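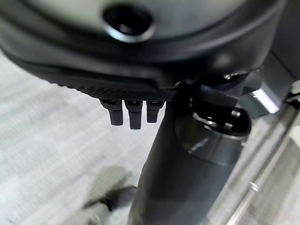
Over the carpet, as seen from the arm.

Chore Watch: Will It Do My Dishes Yet?
2018-01-26

Every winter I get the same letter from at least one of you, and this year it came from Kristine Pangilinan over in Dirnville, who wants to know whether she should hold off on replacing her dishwasher because "the robots are nearly here, aren't they?" Kristine, buy the dishwasher. Get the one with the quiet motor. But it's a good question and I've been chewing on it all month, so you all get the long answer.

I spent most of my working life running the stockroom at a restaurant supply place, so when people talk about machines doing chores I tend to picture the jobs I used to hand to the new kid. Wipe down the counter. Put the bottles back where they go. Break down the boxes, sweep under the racks, bring me the thing from the shelf, no, the other thing. A new kid could do all of that by lunchtime on the first day (well, most of them could). I've been using that as my yardstick. When a machine can have a new kid's first morning, I'll write to Kristine again.

So where are we? Floors are pretty much handled, if your floor is friendly. My sister has one of the round vacuums and loves it like a pet. It does her hallway and her den, and it eats the fringe off the rug by the back door every single time, so she rolls up the rug before she leaves for work. Rolling up the rug is a chore! She didn't have that one before. Still, she says she comes out ahead, and her baseboards do look better than mine.

Laundry is half handled, and has been since my grandmother's day. The washing and the drying, sure. It's the folding that gets everybody. I've watched a lot of folding videos this winter, more than I'd like to admit, and my rule now is to look in the corner for the little note that says how much they sped it up. One towel video I liked had 10x down there in tiny letters. I folded a whole basket while it did a towel, and I had to stop to let the dog out.

The trouble, as far as I can tell, is hands. Wheels are easy and arms have been good for years. There's an outfit called Fellislow that sells an arm to small shops for loading parts, and a friend who runs a bottling line in Fumetden has two of them going all day long. They're terrific. They pick the same part up from the same spot and set it down in the same other spot, and they don't get bored or call in with a cold. But she told me that when a bin gets bumped a couple of inches somebody has to walk over and straighten it out, or the arm will go on very politely grabbing at nothing. A kitchen is all bumped bins. My kitchen is, at least. 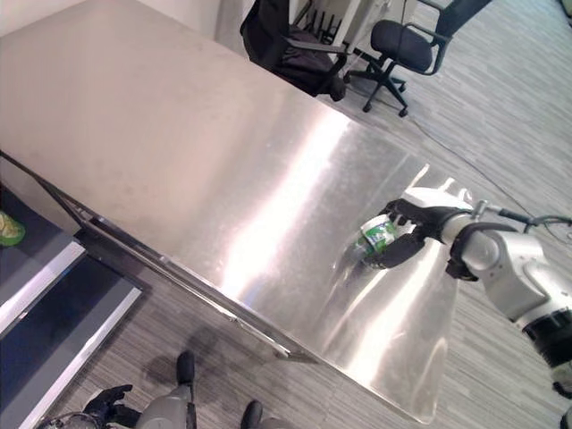 Picking up a bottle is the chore I'd start with if I were grading these things, and I'd grade it harder than you'd think. You have to find it, get your fingers around it without knocking it over, and squeeze enough to hold on but not so much that you pop the cap and shoot soap at the ceiling. Then there's the table. Stainless steel was what we had all over the back room, and I scrubbed enough of it to know how it throws light around, with big white streaks down the middle and a little mirror copy of whatever is sitting on it. That white bottle with the green label has its own faint reflection right underneath, and if I had to tell a machine which part of all that shine was bottle and which was table, I wouldn't know where to begin. The black fingers are wrapped around it and it's upright, so I'd give that a passing mark for the grip. The smudges up at the other end of the steel are next on my list, and those I'd want gone before anybody went home.

Wiping is sneaky, by the way. I used to think of it as the dumbest job in the building. But think about what you do when you wipe a counter: you press harder on the sticky part, you lift up to go around the toaster, you turn the rag over when that side gets nasty, and you tip your head to catch the light and see if you missed a spot. I never taught anyone to tip their head. They just did it. Somebody is going to have to teach a machine, and I'm glad it isn't me.

The other thing I'd want to see is the in-between stuff. Most demonstrations I've read about are one chore, start to finish, with everything set out ahead of time. Real chores come in a heap. You go to put away the dish soap and there's a mug in the way, so you take the mug to the sink, and now the sink's full, and the sponge has had it, and the new sponges are in the garage. By the time I've put away the soap I've changed a light bulb. I haven't read about a machine yet that could follow that kind of morning, and to be fair my husband has trouble with it too.

And then money. A reader in Dagdag sent me a catalog page with a small arm on it, just the arm, nothing to roll it around and no hand on the end, for $3,978. The hand was extra. So was the thing you plug it into. I did the math on my own dishwashing, and even if I paid myself pretty generously I'd be well into my golden years before that arm broke even, and I'd still be the one scraping the plates. For a shop that's a different story. My friend in Fumetden says hers paid for themselves, and I believe her, because she is the cheapest person I know and I mean that with love.

What I do expect to see first, ahead of anything in our kitchens, is the dull end of shop work. Moving stock from cart to shelf at night. Bringing the empties back. Wiping down the same steel table at closing, every night, in a room where nothing gets moved. Those are places where you can set things up to suit the machine, put tape on the floor, buy all the same size of bin. I'd have loved that. I once had 12 cases of sanitizer come in on a holiday weekend with only me there to shelve them, and I'd have handed the keys to anything with a pulse or a plug.

So, Kristine: dishwasher, yes. Round vacuum, if you can live without fringe. Folding, you and me and the television for a good while yet. Bottles on a shiny table, I'm hopeful, and I'd let one practice on my spice rack if it promised to put the cumin back next to the chili powder.

A few of you asked for my list of the folding videos and I'll put it in the February issue, with the speeds written next to each one so you don't have to squint. If you've got a machine at home or at work that does an honest-to-goodness chore, write and tell me what it does and what you have to do to get it ready. I especially want to hear about window washers. I had a bad experience with a ladder in the fall and I'm open to suggestions.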